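Simulated stonework tier: which episodes may be kept in a training set?

Posted in: Robot Learning and Data Collection
Tags: simulation, demonstrations, camera views, episode selection

Edgars Sepp
Joined March

Our group is gathering demonstrations for a learning system that is intended to place and align loose stone on existing masonry. All episodes are recorded in simulation by operators using the Wekon teleoperation client, and are then exported to the Clevska format for training. The current batch holds 572 episodes, of which 442 have passed the automatic checks.

The remaining episodes were rejected under a single rule, namely that the arm must be in view of the scene camera at the first step. In many of these the camera has a clear view of the upper tier and the corner block, and the pale stones at the back are also in view, yet the arm does not appear until later.

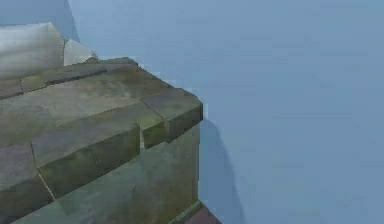
The joint positions and gripper state are logged in full for each rejected episode, and the wrist camera stream is complete. I should be grateful for advice on the following points. Is it acceptable to keep such episodes if the arm enters the view later on? Should the opening steps be removed, or should they be left in place and given a label? The mossy texture on the blocks is also fairly dark, and I would welcome views on whether it should be varied before further recording is carried out.

Members are asked to note that we cannot record the whole batch again. Operator time is limited to 4 hours per session.

Moodley
Accepted by the poster

The episodes may be kept. The rule you describe is suitable for a batch in which the scene camera is the only source of information about the arm. Where joint positions are logged at every step and are supplied to the model as an input, the absence of the arm from the first images does no harm in itself.

The following procedure is recommended.

Leave the opening steps in place where the recorded action is not zero. An operator who is moving the arm towards the stonework is giving a valid demonstration, and removal would leave the model without examples of the approach.

Remove opening steps where the action is zero for a long period. Such steps are usually recorded while the operator is getting ready, and a model trained on them will tend to wait at the start.

Add a field to each episode stating the first step at which the arm is in view. The Clevska format permits additional fields at episode level, and these are ignored by the loader unless requested. You will then be able to train with and without the affected episodes and compare the two results on the same held-out set.

With regard to texture, I would advise that the existing recordings be rendered again with altered lighting and block colours. No operator time is required, provided that the simulator state was saved together with the images. Shadows should be allowed to move with the light. In a fixed set-up the shadow on the wall beside the corner is the same in every episode, and a model may come to rely upon it as a marker of position.

Jeruto

We simply moved the camera back and recorded everything again. It took longer but the files were cleaner.

Edgars Sepp

I thank both members for their replies. The simulator state was saved for all but 2 of the rejected episodes, and rendering them again is therefore possible. Moving the camera would change the view in relation to the 442 episodes already accepted, and we do not intend to do so for this batch.

One further matter arises. Should the field proposed by Moodley be calculated from the rendered images, or from the known position of the arm?

Moodley

It should be calculated from the known position, by projecting the gripper and the last link into the camera view at each step. Please ensure that the calculation takes account of the masonry, as the arm may fall within the camera's field of view while remaining hidden behind the blocks. A segmentation render will settle any doubtful case.

This topic was closed to new replies on 15 July 2024.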